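Rondel: finger pad comparison, hand-held gripper
README for the recordings and notes

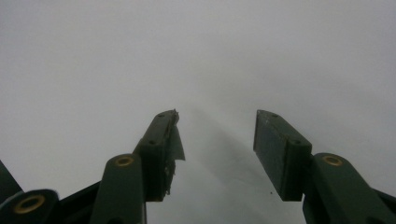

Rondel began as an argument over whether finger pads matter and has since become a folder. It holds the recordings and grading notes from trying two hand-held gripper builds, Travar and Naylor, with several kinds of pad, on the sort of small objects that people drop. The fingers are the same design on both builds, and the pads are screwed on from the top, which makes swapping them a short job and losing the screws a shorter one. Tape was the cheapest thing we tried on the inner face of a pad, and its career can be judged from the left finger, where what remains is a curling strip with a flap sticking out into the gap. The right pad is bare and has kept its square edges. We list that combination as "mixed" in the notes, a word chosen for politeness.

What is in the folder

recordings/ one subfolder per pad set, one file per attempt
notes/ the grading sheets, typed up, spelling mistakes included
calib/ camera calibration for both builds
pads/ drawings of the pad blocks
scripts/ Dullik, the small tool that lines recordings up with notes

There are 5 pad sets and 40 attempts per set, split evenly between Travar and Naylor. The objects are the same 12 throughout. One of them is a teaspoon, and you will come to dislike it.

Pad sets

bare: the block as it comes, no covering on either finger
tape: cloth tape on both inner faces
mixed: tape on the left finger only, bare on the right
rubber: thin rubber sheet, glued
foam: soft foam, glued, later unglued by events

Please don't read "mixed" as a clever design. It was meant to show whether one grippy finger is enough. The tape was not renewed between attempts, so the later files in that subfolder are partly a study of old tape. If you want only fresh tape, use the first few files and say so in whatever you write.

How the attempts were done

Each attempt starts with the fingers open over a plain pale surface. The person holding the gripper closes on the object, lifts it to the height of a mark on the wall, holds, and puts it back. Everything is recorded from the camera on the gripper, so the fingers are in view and the wall mark usually isn't. You will have to take the grading sheets' word for the height.

Grades are:

held: lifted, held and put back
slipped: left the surface, came back early
missed: never left the surface
odd: see the note, and good luck

"Odd" is used more than we would like. Most cases are an object picked up by something other than the pads. A loose end of tape can catch a paper label and lift the whole packet, which looks splendid in the recording and says nothing useful about grip.

Travar and Naylor

Both use the same linkage with brass bushings at the pivots. Travar has a light trigger spring and Naylor has a stiff one. Naylor closes harder and tires the hand sooner, and by the end of a session the holder's opinion of it is audible, or would be if we had kept the sound. Travar is kinder to the hand and less kind to the results with bare pads, which tend to let go of anything polished.

We didn't measure closing force. There was a plan to do so in June and there is still a plan.

Using Dullik

Run it from the top of the folder and give it the name of a pad set:

dullik check tape
dullik pair tape --build naylor

"check" tells you which recordings lack a note. "pair" writes a table with one row per attempt. It expects the folder names exactly as given here and takes any change personally.

Known faults

The foam set has 2 files with the wrong build in their names. The notes are right and the names are wrong. We left them alone so that older tables still match.

Crumbs and specks turn up on the surface in places. They are not objects, were not graded, and should not be labelled.

Lighting varies between sessions. Shadows under the fingers can be soft or hard, and a simple threshold will happily call one an object. Ours did, for most of a week.

Nothing here was done by a robot arm. Anyone hoping to carry the results over to one should try the pads again on the arm first.

Changes

Sunday, September 29, 2019: calibration for Naylor redone after the camera mount was tightened. Older recordings keep the older calibration, in calib/old.

Corrections to the notes are welcome. Please send the file name and the grade you would have given, and leave the teaspoon out of it.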